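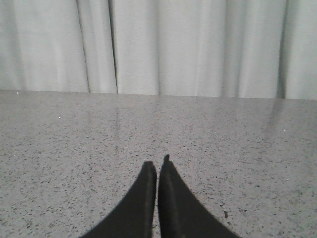

How to Clear and Care for a Speckled Stone Counter You Use as a Desk

A gray counter with small flecks in it is a good surface for a home desk. It is hard, it is flat, and it doesn't show every crumb. The flecks also hide things. Ink dots, pencil dust and dried glue sit on a speckled top for weeks before anyone spots them, and by then they take more work to get off.

These steps are for quartz and terrazzo tops, with a cup for pens and a curtain behind the work area. The whole job takes around 25 minutes the first time. After that it is a quick wipe most evenings.

What you need

Two soft cloths, one for washing and one for drying
Warm water and a few drops of dish soap
Rubbing alcohol and some cotton pads
A plastic scraper or an old gift card
A small tray or box for loose things
A pen cup, mesh or solid

Step 1: Take everything off

Move it all to the tray, including the pen cup. Wiping around things leaves a ring of grit under each one. If the curtain reaches the counter, push it back or clip it up so the hem stays out of the wash water.

Step 2: Find the marks

Wait for daylight or turn on a lamp and get your eyes down near the level of the counter. Looking straight down, you see only the pattern. From a low angle, dried spots show up as dull patches in the shine. Run your palm over the top as well. Glue and tape residue are easier to feel than to see.

Step 3: Wash and dry

Wipe from the back edge toward you with the damp, soapy cloth. Rinse the cloth and go over it again with plain water, then dry with the second cloth. Soap left on a polished top dries to a haze, and people often take that haze for wear.

Step 4: Deal with ink

Most marker lines come off with a cotton pad and rubbing alcohol. Hold the pad on the mark for a few seconds, then wipe in one direction and switch to a clean pad when the first one picks up color. Rinse with water afterward.

Try the alcohol in a back corner first. Terrazzo varies a lot depending on the binder and the sealer. On quartz, keep the contact short. Skip vinegar on terrazzo, especially if it has marble chips in it, and skip scouring powder on both.

For dried glue, lay a warm wet cloth over it for five minutes and lift it with the plastic scraper held nearly flat.

Step 5: Empty and clean the pen cup

Tip the cup over a trash can and tap the bottom. Mesh cups collect pencil shavings where the wall meets the base. An old toothbrush and soapy water will clear them. Dry a metal cup well, base ring included, before it goes back. A damp steel base can leave a rust mark on a pale counter, and rust is much harder to get out than ink.

If the bottom is rough, stick on two or three felt dots.

Step 6: Sort the pens and markers

Leave the cup empty until you have tested everything that used to live in it. Set the markers down on the clean counter and go through them one at a time.

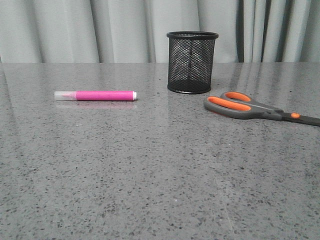 Draw a short line on scrap paper with each one. If the line is full and even, it stays. If it is streaky, press the cap on tight, leave the marker lying flat overnight and try again in the morning. Throw it out if the second line is no better. A cracked cap means the marker is on its way out, so use that one first or let it go.

Flat storage is the safer choice for markers with a tip at each end. Single-tip markers can stand in a cup. Highlighters and other water-based pens are usually fine either way, but check the package if you still have it.

Step 7: Put back less than you took off

The cup goes near the back of the counter, on the side of the hand you write with, and a little forward of the curtain so the fabric doesn't catch on the rim. Put in only what you use in a normal week. The rest can go in a drawer.

Keep the middle of the counter clear. That is where the paper goes.

Keeping it that way

Cap markers as soon as you set them down. Put a sheet of scrap paper under anything you color to the edge – the line that runs off the page is the one that ends up on the counter. Wipe the top with a damp cloth in the evening and dry it.

Shake out the curtain once a month. Dust from the folds lands along the back edge of the counter and builds up there faster than you would expect, more so in November when the heat comes on. If the curtain can be machine washed, do it before you clean the counter, so the lint from taking it down gets wiped up in the same round.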